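先週の号で「シーズン3の最終話はまだ観ていないので、ネタバレは勘弁してください」と書いたら、ほんとうに誰からもネタバレが来ませんでした。みなさん優しい。おかげで日曜の夜、まっさらな気持ちで『ウィアゲイト(Wirgate)』の最終話を観ることができました。

で、観終わってから眠れなくなりました。

というわけで今号はまるごと『ウィアゲイト』の話です。**ここから先はシーズン3最終話までのネタバレだらけ**なので、まだの方はこのメールをそっと閉じて、観てから戻ってきてください。原作コミックの話もしますが、ドラマがまだ追いついていない巻については、その直前でもう一度お断りを入れます。

## あの扉の数字、見ましたか

まず最後の場面。グリルカー号がラトフの港を出て、霧のなかで急に揺れが止まって、船長がランタンを持ち上げると、海のまんなかに扉が立っている。あそこで「うわっ」と声が出ました(夜中だったので隣の部屋の家族に怒られました)。

扉が出てくること自体は、シーズン2の終わりからずっと匂わせていたので、まあ来るだろうなとは思っていたんです。わたしがひっくり返ったのは、その扉に彫ってある数字のほう。ランタンの光が横切る一瞬だけ映るんですが、一時停止して見ると「3,586」って書いてあるんですよ。

原作を読んでいる人ならここでピンと来たと思います。原作で3,586といえば、カズミ島の名簿に載っている人の数です。島ごと消えたことになっている、あの人たち。ドラマではカズミの名前はシーズン1の酒場で一度出てきたきりで、酔っぱらいのほら話みたいな扱いで流されていました。わたしも正直、カズミ編はドラマ版では丸ごと削られたんだろうと諦めていました。登場人物が多すぎるし、島をひとつ作らないといけないし、お金がかかりそうだし。

それが、最後の最後に数字だけ置いていくんだもの。ずるいですよねえ!

念のため書いておくと、制作側は何も認めていません。次のシーズンがカズミ編になると決まったわけでもないです。以下はぜんぶ、わたしが夜中に布団のなかで考えたことだと思って読んでください。

## カズミ島ってなに?(原作を読んでいない人向け)

原作のカズミ島は、ラトフから船で行けるはずなのに、誰も行って帰ってきたことがない島です。地図には載っている。昔の交易の記録にも出てくる。でもある時期を境に、島から来る船がぱったり途絶えてしまう。ラトフの人たちは「沈んだ」と言い、教会は「最初からなかった」と言い、子どもたちは「扉の向こうに引っ越した」と言って遊び歌にしています。

この遊び歌、ドラマにもちゃんと出ています。シーズン2の市場の場面で、後ろのほうで女の子たちが縄跳びをしながら歌っているあれです。字幕が出ないので聞き流していたんですが、見返したら歌詞がほぼ原作どおりでした。「はしから数えて、おしまいのひとり、戸をしめるのはだあれ」。怖い。怖すぎる。

それから、カズミの人たちは名前のかわりに番号を刻んだ札を首から下げています。ここで思い出してほしいのが、シーズン1で船長が酒代のかたに取られた、あの札です。わたしはずっと水兵の認識票みたいなものだと思っていました。番号は何だったっけ、と確かめに戻ったら、画面では親指で半分隠れていて、読めるのは「17」のところまで。その先に数字が続くのか、17で終わりなのかもわかりません。

原作では17番の札の持ち主がとても大事な人なんですけど、これは後で断りを入れてから書きます。

## じゃあ船長はカズミの人なのか

わたしはそう思っています。

船長を演じているユーリー・ミハイリューク(Yurii Mykhailiuk)さんのお芝居が、シーズン1のときからちょっと変なんですよね。悪い意味じゃなくて。ほかの人がラトフの昔話をするたびに、船長だけ必ず手元を見るんです。コップを見たり、ロープを見たり。わたしは最初、目線の芝居が苦手な俳優さんなのかと思っていました。大変失礼しました。カズミの話を知っている人の顔だと思って見返すと、ぜんぶ意味が変わってきます。

特に、シーズン2の難破船の回。若い船員が「島ひとつ分の人間が消えるなんて、そんなことあるんですかね」と言って、船長が「海は広いからな」と返すところ。初見のときは渋いセリフだなあくらいの感想だったのに、昨日見返したら、返事をする前にものすごく長い間がありました。あんなに長かったっけ? と思って二回巻き戻しました。

反対意見も書いておきます。船長がカズミの生き残りだとすると、年齢が合わないんです。島が消えたのはラトフの大聖堂が建つより前の話で、船長はどう見ても五十代くらい。ただ、扉の向こうで時間の進み方が違うという設定は、シーズン3の灯台守のエピソードでもう出ています。入っていったときは少年で、翌朝出てきたら老人になっていた、あの人。ということは逆だってあるんじゃないでしょうか。何十年も経ったはずなのに、本人はたいして歳をとっていない、とか。

もうひとつの説として、船長はカズミの人ではなく、札を拾っただけという読みもあります。これはこれでおもしろい。むしろ怖い。自分のものではない番号を下げて扉をくぐったら、どうなっちゃうんでしょうね。

## ここから原作の先の話(ドラマ派の人は次の見出しまで飛ばして!)

いいですか。飛ばしましたか。

原作者のアニタ・アイヤンガー(Anitha Iyengar)さんは、カズミ編の最初の章で、いきなり17番の人の葬式から始めています。読者はその人のことをまだ何も知らないのに、島じゅうの人が泣いている。で、読み進めていくと、どうも17番の人は死んでいなくて、島の人たちはその人を「いなかったこと」にするために葬式をしているらしいとわかってくる。

初めて読んだとき、この章があまりに静かなので、わたしは途中で一度本を閉じました。戦いもないし、怪物も出てこないし、煮炊きの匂いとか、食器を洗う音とか、そういうことばかり描いてあるんです。葬式のごちそうを作る台所の場面がえんえんと続いて、そのあいだに少しずつ、誰も17番の人の名前を口にしていないことに気づかされる。

もし船長の札が17番で、しかも船長本人のものだとしたら、シーズン4は「自分の葬式が済んだ島に帰っていく話」になります。扉が開いて、みんなが台所で働いていて、誰も船長のほうを見ない。わたしが脚本家なら絶対に一話目でそれをやります。頼まれてもいないのに、もう頭のなかで撮影まで終わっています。

心配なのは、ドラマ版が静かな回をあまり得意としていないことです。灯台守の回はすばらしかったけれど、あれだって後半は追いかけっこになってしまったし。カズミ編の台所に、変な剣とか持ち込まないでほしい。お願いだから料理だけしていてほしい。

## 原作、どこから読めばいい?

この質問がいちばん多いので、まとめて答えます。

- **ドラマの続きだけ知りたい人**:カズミ編の最初の巻からで大丈夫です。船長以外の登場人物がほぼ入れ替わるので、前の巻を読んでいなくてもそんなに困りません。
- **時間がある人**:1巻から。ドラマのシーズン1とは犯人が違うので、先を知っていても楽しめます。
- **絵の癖が気になる人**:カズミ編から急に線が細くなって読みやすくなります。わたしは最初のほうのごつごつした線も好きなんですけどね。

紙の本はいま手に入りにくくて、わたしはカズミ編の一冊目を古本屋さんで1,000円で買いました。カバーの角が折れていて、前の持ち主の鉛筆の書き込みがあります。札の番号が出てくるたびに小さく丸をつけてあって、この人も夜中に布団のなかで考えていたんだろうなと思うと、ちょっとうれしい。ひとつだけ、丸じゃなくて二重丸になっているところがあって、それがどこかは、まだ読んでいない人のために黙っておきます。

電子版は巻末の地図が小さくて、カズミ島の位置が虫眼鏡なしでは読めません。そこだけ注意です。
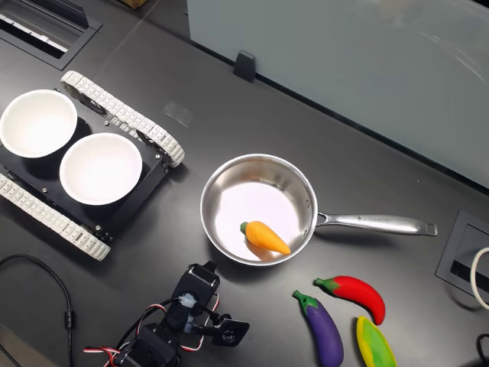
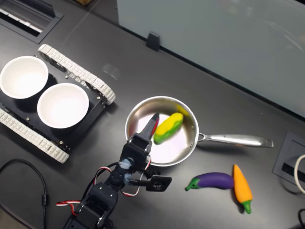
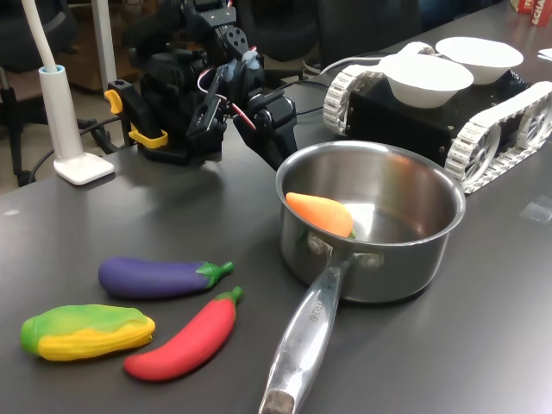
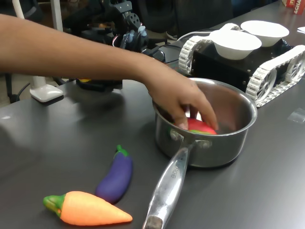

そうそう、地図といえば。オープニングの地図がシーズン3の途中から変わっていたの、気づいていましたか? わたしは読者さんからのメールで教えてもらうまで、まったく気づきませんでした。オープニングを毎回飛ばしているのがばれてしまいますね。

ラトフの南側の海に、前半の回では何も描かれていないんです。それが灯台守の回のあとから、波の模様の一部がほんの少し途切れている。線を描き忘れたようにも見えるくらいのすきまです。そして最終話では、そのすきまが島の輪郭っぽい形になっている。教会が「最初からなかった」と言っている島が、地図の上で少しずつ戻ってきているわけで、これを考えた人にはお菓子を贈りたいです。

ということは、扉が現れたから島が見つかったんじゃなくて、島のほうが先にこちらへ戻ってきていて、扉はその後からついてきたのかもしれません。そうすると、灯台守がひと晩で歳をとったのも、灯台が扉に近かったせいではなく、島がそばを通ったせいだという読み方ができます。このへん、原作にははっきりした説明がないんですよね。アイヤンガーさんは海の仕組みについてはいつも知らん顔をする人なので、ドラマが勝手に答えを出してしまうのかどうか、そこも気になっています。

シーズン4の配信日はまだ出ていません。7月に何か発表があるという噂は見かけましたが、元をたどっていったら「7月だったらいいな」という誰かの願望でした。わたしも7月だったらいいなと思います。

次号では、みなさんの説を紹介させてください。船長はカズミの人なのか、札を拾っただけなのか、それともまったく別の何かなのか。このメールにそのまま返信してもらえれば届きます。原作の先の話を含む場合は、件名に「先バレ」と入れておいてください。あと、市場の遊び歌の二番を聞き取れた方がいたら、ぜひ教えてほしいです。わたしには「おなべのふたを」としか聞こえなくて、もう何回も聞いているのに、そのあとがどうしてもわかりません。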